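Tangen High School to Play Football Home Games at Renovated Distside Field Next Season

FOR IMMEDIATE RELEASE
30th October

TANGEN – The Tangen school district announced today that its high school football team will return to Distside Field next season, ending a stretch of 2 seasons in which every varsity game was played on the road or at a rented site. Work on the field is scheduled to begin in February and finish before preseason practice opens.

The project covers a new grass playing surface, new drainage, replacement of the visiting team's bleachers and repairs to the home side. When it is complete, Distside Field will seat 1000 spectators. The press box will stay where it is and will get new wiring and windows.

Distside Field was closed to varsity play after an inspection found that water was collecting under the north end zone and that parts of the visitors' seating were no longer safe to use. Junior varsity and middle school teams were moved to the practice field behind the gym, where they will stay until the work is done.

The general contractor is Cemel, a local construction firm that also handled the resurfacing of the school's running track. Cemel will remove the old turf and topsoil first, then put in the drain lines before any work on the stands begins. Neighbors on the east side of the field should expect truck traffic on school days between the end of morning drop-off and the start of afternoon dismissal. No work is planned for evenings.
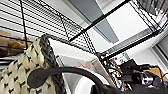
The football program has continued to grow while the field has been closed. The high school has 60 players on its roster this fall across varsity and junior varsity. The varsity team has used the Andutar Sports Park for its designated home dates, with players and the marching band traveling by bus. The district's agreement with Andutar ends after the last game of this season and will not be renewed.

The return to Distside Field will also bring back several things that could not be held at the rented site. Senior night will again take place on the field before the final home game. The band will have its own section at the south end of the home stands and will perform a full halftime show. Youth league players will be invited to walk out with the varsity team at the home opener, as they did before the closing.

Other sports will share the field. Boys and girls soccer will play their home games there in the same season, and the girls lacrosse team will move over the following spring. The athletic department is preparing a calendar that limits the number of events per week so the new grass has time to recover. Outside groups that used to rent the field may apply again after the first season.

Parking will be in the main school lot and in the gravel lot off the service road. The gravel lot will be graded and marked as part of the project. Accessible parking spaces will be moved closer to the home gate, and a paved path will run from those spaces to the front row of the stands. The ticket booth at the old west gate will be torn down, and tickets will be sold at the home gate only.

Season tickets for home football games will go on sale through the athletic office during the summer. Families who held season tickets during the last season at Distside Field will have first choice of their former seats on the home side. Student admission remains free with a school ID. Prices for adults and seniors will be set when the game schedule is final.

The 19 engraved bricks now set in the ground near the flagpole will be taken up before construction starts, stored at the school, and placed again along the new path. Anyone with questions about a brick may contact the athletic office during school hours.

A public information meeting on the construction schedule will be held in the high school cafeteria before work begins. The date will be posted on the district website and on the sign in front of the school. Drawings of the field and the seating plan are available for viewing in the main office.

Media contact: Athletic Office, Tangen High School

###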